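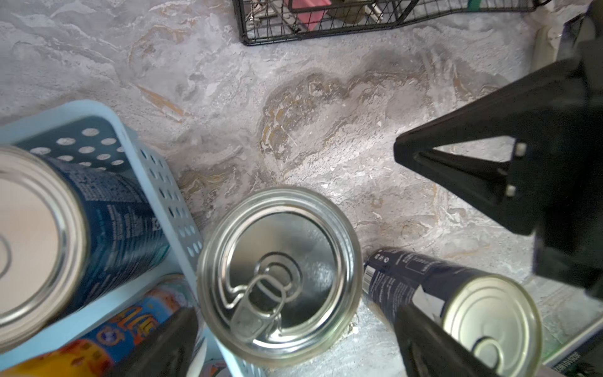 Figure 7.1 Cans on a marble-patterned worktop, between a wire basket and a plastic one.

Chapter 7
Tins, Packets and the Well-Kept Cupboard

Most of us have, at one time or another, reached to the very back of a kitchen cupboard and brought out a tin we had no memory of buying. Perhaps it was chickpeas, or a tin of peaches put by for a pudding that was never made. It goes back on the shelf, generally a little further in than before, and there it stays until the next time somebody moves house. If that sounds like your own kitchen, please don't be discouraged, for this chapter is meant for you, and we shall be taking things gently.

In Chapter 6 we looked at fresh food and how to keep it cool. Now we turn to the dry store, by which we mean everything that sits happily at room temperature: tins, jars, packets, cartons, and the odds and ends that gather around them. You may have a whole larder to work with, or one shelf above the kettle. The method is much the same, though those of you with the larder will want to set aside a longer morning for it (and put the radio on!).

We begin with tins because they are the easiest things to handle and the easiest to lose track of. A standard tin holds 400 grams, and the recipes in this book are written with that size in mind. Stood upright, two tins of quite different food can look exactly alike from above, as the lid in Figure 7.1 will remind you: a raised rim, a ring to pull, and no hint at all of what you are having for supper. Laid on its side, a tin will show you its label, but it also takes up more room and is inclined to roll. Both ways have their supporters, and we shall try each of them in Section 7.3 before you settle on one.

Baskets come next. A plastic basket with holes in its sides is light, wipes clean with a damp cloth and can be lifted down whole, so that you can see what you have without emptying the shelf. Wire lets you see in from the side as well, though small packets do have a way of poking through the gaps. The Novero basket used in our measuring exercise is 31 centimetres long, a comfortable fit on most shelves, but do measure your own cupboard before you spend any money. We have both been caught out by a hinge.

A word about the worktop, too. Before you start, clear a good stretch of it and give it a wipe, and then bring everything out a shelf at a time. Patterned surfaces are very handsome, but spilt flour and sugar can hide in the swirls, so have a second look with the light behind you.

By the end of the chapter you should be able to:

read the dates on a label and say what each kind means
sort a mixed shelf into groups that suit the way you cook
choose between standing tins up and laying them down
pack a basket so that it can be lifted safely when full
write a simple stock list and keep it going for a month

Words to look out for: best before, use by, rotation, decanting, dry store.

Before you read on

Take one basket or one shelf at home and write down what you think is on it, without looking. Then go and look. Keep both lists in your notebook, as you will need them for the Filside exercise on page 390.

7.1 What the label tells you

Pick up any tin and turn it slowly in your hand. The front has the name of the food and, very often, a picture meant to make you hungry. The more useful reading is usually round the side or on the end, in much smaller print, and it is there that we shall start.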